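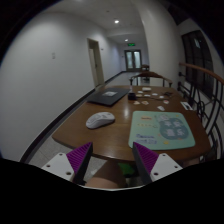 Item 3: round table in the long hallway, with laptop, mouse and mouse pad on top.

Hallway and Shared Areas Walk-Through
Zestdale building, ground level
Date: Monday, March 10, 2025
Checked by: Siv Isaksson
Comments reviewed by: Edvin Lundgren
Form 162

Marks used: OK, FIX (to be done before the next walk-through), WATCH (no action yet, look again next time), N/A.

1. Entrance and mat
Door closes by itself: OK
Mat lies flat: FIX
Floor dry at time of check: OK
Comment: The back corner of the mat has curled again. Taping it did not last through the winter. Replace with the heavier Rønning mat, same size as the one at the side door. The old mat can go in the storage room until bulk pickup.

2. Hallway, walking route
Clear from entrance to far door: OK
Width beside furniture: WATCH
Floor surface: OK
Lighting: OK
Comment: I measured 20 inches more than we need at the narrowest point, with the chair pushed in. With someone sitting there it is tighter. I walked it with the cleaning cart and did not have to move anything. If the table gets pushed toward the wall the other side is fine, but people tend to drag it back to the middle when they want to sit facing each other.

3. Round table
Stands level: OK
Top, edge and finish: OK
Legs and joints: WATCH
Items on top stable: OK
Small items near edge: WATCH
Floor under table clear: FIX
Cords across walking route: OK
Comment: Wood table with a glossy brown top. I leaned on the edge from four sides and it did not tip. One leg joint has a little play in it. I tightened the bolt by hand and it should be done again with a wrench.
The laptop was closed and lying flat, toward the back of the table, which is fine. It has a small white label on the lid. The mouse is nearer the edge and would be better parked on its pad, the mint-green one with the cartoon circle and the little yellow stars. A mouse on the floor in a hallway is a slip hazard, same as a pen.
There is a small bright green object on the floor side of things, in the shadow under the tabletop. It needs to be picked up and put away. Please check under the table as well as on it when closing up. This was also written up in last year's check.
The small black cup-shaped item and the small pale pieces spread out near it are OK where they are, well in from the near edge. Put them together in one place at the end of the day so the top can be wiped.

4. Table surface, cleaning
Wiped daily: FIX
Cleaner suitable for finish: OK
Comment: The sign-off sheet has gaps on it. Use the Vulon surface spray and a soft cloth. Spray the cloth and keep the spray away from the laptop. The glossy finish shows every streak, so go over it once more with a dry cloth. Do not use the kitchen scrub pads on it.

5. Chairs
Feet have pads: FIX
Seats firm: OK
Pushed in when not in use: WATCH
Comment: One chair is missing a felt pad and scrapes when it is pulled out. Pads are in the second drawer in the supply room. Chairs should go all the way under when people leave. Bags go on hooks, not on the floor beside the chair.

6. Outlets and chargers
Covers in place: OK
No damaged cords: OK
Chargers unplugged when not in use: FIX
Comment: Two chargers left plugged in with nothing attached, both at the far end. Nothing warm to the touch. No extension cord may be run from the wall to the table, even for a short meeting. If the laptop needs charging, charge it in the office.

7. Fire safety
Extinguisher in place, tag current: OK
Exit sign lit: OK
Far door opens fully: OK
Alarm panel clear: OK
Comment: Extinguisher tag number 853 matches the list. The Sedgate panel shows normal. Test button was not pressed this time, it is due with the full alarm test later in March.

8. Walls and corners
Free of damage: WATCH
Corner guards firm: OK
Comment: Scuff marks at cart height near the supply room. Cosmetic only. Add to the paint list.

Actions
Replace entrance mat: E. Lundgren
Tighten table leg with wrench: E. Lundgren
Pick up item under table: S. Isaksson, same day
Restart daily wipe sheet: S. Isaksson
Felt pad on chair: S. Isaksson
Reminder about chargers: E. Lundgren to send

Reviewer comments (E. Lundgren)
Agree with all marks. On item 2, I would rather keep the table where it is and put small floor dots down for the legs, so it goes back to the same spot after cleaning. Will try this with removable dots first. On item 3, change the leg joint to FIX if it is loose again at the next check. The mat is on order.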